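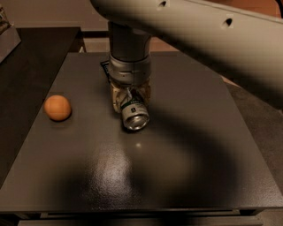
Figura 3. La pinza sujeta una lata pequeña, inclinada, sobre la mesa gris; a la izquierda, la pelota naranja.

Inicio | Resumen | Artículo | Referencias | Descargas

3.2. Recogida de demostraciones

Confieso que, cuando empezamos, yo pensaba que lo difícil sería entrenar el modelo. Pues no: lo que me quitó el sueño fue la recogida. Para el conjunto Moltemow grabamos 1000 episodios teleoperados, repartidos entre Siiri Vainio, Impi Kemppainen y yo, y cada uno resultó tener su manera de agarrar una lata (Siiri entra siempre en vertical, yo tiendo a ladearla). En vez de unificar estilos dejamos esa variación tal cual, y guardamos en cada episodio quién operaba.

La lata nos dio más guerra que la pelota. El metal brilla, la mesa también devuelve un reflejo bastante molesto y la sombra del propio brazo oscurece buena parte del tablero (véase la Figura 3). Probamos a difuminar la luz durante 10 episodios y luego volvimos a la iluminación normal del laboratorio, ¡que es donde el sistema tendrá que trabajar!

Descartamos 53 episodios por fallos de sincronización entre la cámara y las articulaciones. Otros 39 terminaban con el objeto en el suelo; esos los conservamos, marcados como fallo, y los usa únicamente el clasificador de éxito que describo en la sección 3.4. La política, a la que llamamos Nina, se entrena con el resto. Las instrucciones de texto las escribimos a mano, en mayo, después de grabar, y ahí se nos colaron unas cuantas erratas que no corregimos.

Compartir (10) | Comentarios (0)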